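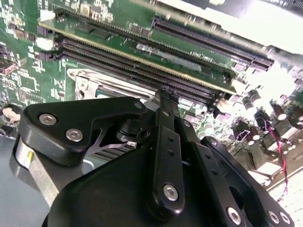
Watching "Brarkamero" Four Times: My Film Studies Project

May 29, 2022
By Barbara Czarnecka

I picked "Brarkamero" for my final project mostly for the train. It's a comedy about two divorced strangers stuck sharing a sleeper compartment, and I'm a sucker for anything with a dining car in it! My question was pretty small: how does the director, Hegyi, make us believe these two like each other before either one says so?

I watched the whole thing four times in April, once with the sound off (my roommate thought I'd lost it). Then I made a log of the cuts in the compartment scenes and wrote down who was on screen and who was talking.

The log was the boring part, but it paid off. In the first half, Hegyi nearly always shows the person who is speaking. After the stop at Woltadico — the one where she misses the announcement and he holds the door with his suitcase — the camera starts staying on whoever is listening. You see him trying not to laugh at her story about the wedding cake. You see her get bored and then stop being bored. I missed all of that on my first viewing and just thought the acting got better.

The music didn't help my case as much as I wanted. I had a whole theory about the accordion tune, but it plays over the conductor's scenes too, so I dropped it.

I also passed out a short survey after our campus screening. We had 100 seats and plenty of them were empty, and most people who answered said the couple "clicked" at the soup scene, which comes well after my suitcase moment. I still think I'm right, but I put their answer in my chart anyway.

My paper came out to 3,255 words and the limit was 2,000, so the section on the ending got chopped. The short version is that the last scene on the platform goes on too long and I cried both times I let myself.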